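Page counts for a reading log: which edition do you use?
Started 20 December 2023

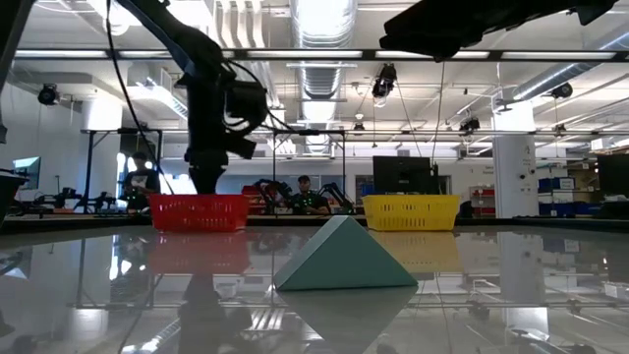

skotgate_reader
Should an audiobook be logged with the page count of the print edition? The one with the same text, in the trim size you would have bought.

marginal9
I use the first hardcover. Large print inflates the total. The Laxdal paperback of a long novel can run 400 pages where the hardcover is well under that, with identical text.

Trustwood
Disagree. Pages are a bad unit for audio. Log hours in a separate column and leave the page field blank. My sheet has done this since July and the yearly total still sorts correctly.

skotgate_reader
Blank fields break the average in Nasanier. It reads them as zero.

Trustwood
Only if you import as numeric. Set the column to text, then convert.

marginal9
Converting did not work for me – the short story collections came in twice, once per volume and once per omnibus. I had to delete 15 rows by hand.

foxed_pages
Why track pages at all? I list title, author, month finished, reread y/n. A novella and a doorstop both count as one book.

marginal9
Because then the total rewards novellas. I read nine of them this year and they come to less than two of the long ones.

foxed_pages
So the total is a bit off. It is a list of what you read.

skotgate_reader
Going with hardcover counts for print and hours for audio. Print total so far is 1,971 pages, rereads excluded. Will redo the averages after the import.

Trustwood
Back up the sheet first.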